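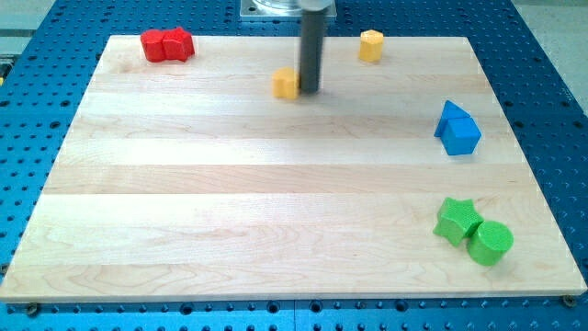
## 4. Poste de poussée sur plateau : règles de préparation et de conduite

Support de cours, version du 21 août 2023. Rédaction : S. Lacerda. Relecture : T. Sharifi.

Le poste sert aux séances 4 à 6. Il comprend une table métallique perforée, un plateau en érable posé à plat et huit blocs répartis en quatre couleurs (rouge, bleu, vert, jaune). L'outil est une tige cylindrique sans mors. La tâche consiste à déplacer les blocs par contact latéral, sans préhension.

### 4.1 Textes applicables

- ISO 12100 : principes généraux d'appréciation et de réduction du risque.
- ISO 10218-1 : exigences de sécurité pour le robot lui-même.
- ISO 10218-2 : exigences relatives au système robotisé et à son intégration.
- ISO/TS 15066 : applications collaboratives, dont la limitation de la puissance et de la force.

Rappel : un bras conçu pour l'usage collaboratif ne rend pas l'application collaborative. L'appréciation du risque porte sur l'ensemble bras, outil, pièces et environnement. Une tige de faible section concentre l'effort sur une petite surface ; la pression de contact doit donc être examinée séparément de la force.

### 4.2 Avant la mise en énergie

1. Vérifier la fixation du plateau. Un plateau qui glisse fausse le repère de travail et peut créer un point de pincement avec la table.
2. Contrôler le serrage de l'outil sur la bride, à la main, puis à la clé si un jeu est perceptible.
3. Retirer de l'espace atteignable tout objet étranger à l'essai. Les trous de la table ne servent pas à ranger la visserie.
4. Tester l'arrêt d'urgence et inscrire le résultat sur la fiche de poste.
5. Confirmer que le programme chargé porte le nom « Ibarra » et que le repère outil est celui de la tige.

### 4.3 Hauteur de travail

La pointe évolue au-dessus du bois sans le toucher. La consigne du poste est de 10 mm au-dessus du plan appris. Une valeur plus faible augmente le risque de frottement lorsque le plateau n'est pas parfaitement plan ; une valeur plus forte fait basculer les blocs bas au lieu de les pousser.

Le plan est appris en trois points non alignés. Il est réappris après tout démontage du plateau, même si celui-ci a été remis sur les mêmes trous.

### 4.4 Disposition initiale

Les blocs n'ont pas tous le même comportement sous la poussée :

| Forme | Comportement attendu | Précaution |
|---|---|---|
| Cube | translation, rotation si poussée excentrée | viser le centre d'une face |
| Cylindre debout | dérive latérale | corrections courtes |
| Étoile | accrochage dans les creux | approcher par une pointe ou dégager avant de pivoter |
| Prisme triangulaire | basculement possible | vitesse réduite |

Deux blocs en contact se comportent comme un seul solide tant que la poussée reste alignée. Dès qu'elle est excentrée, ils se séparent et la trajectoire n'est plus prévisible. Noter les contacts initiaux dans le relevé d'essai. Aucun bloc ne doit se trouver sous la verticale de la tige au moment de la descente.

### 4.5 Conduite

- Vitesse de l'outil en mode apprentissage : 60 mm/s au maximum. Cette limite est propre au poste.
- Une seule personne détient le pupitre. Elle annonce chaque départ à voix haute.
- Les mains restent hors du plateau tant que les moteurs sont sous puissance. Un bloc tombé est ramassé après arrêt et confirmation.
- Un bloc qui approche du bord est ramené vers l'intérieur par un contact du côté extérieur, ou l'essai est interrompu.
- Tout contact de la tige avec le bois entraîne l'arrêt, puis le contrôle de l'outil et du plan.

### 4.6 Relevé d'essai

Chaque essai reçoit un numéro et comporte : disposition de départ, consigne, durée, issue (réussi, échoué, interrompu), motif en cas d'interruption. Les essais interrompus sont conservés dans la série. Les supprimer fausse le taux de réussite et masque les défauts de réglage.

Dans la série de référence Stesmont, 79 essais ont été enregistrés avec la même tige. B. Daza y a relevé une majorité d'interruptions dues à l'étoile. La série est disponible auprès de T. Vergara.

### 4.7 Travail à rendre

Établir l'appréciation du risque du poste selon la démarche de l'ISO 12100, en deux pages, en distinguant le réglage, le fonctionnement automatique et le nettoyage. Joindre le relevé complet de la séance. Remise à H. Fuentealba avant la première séance de novembre.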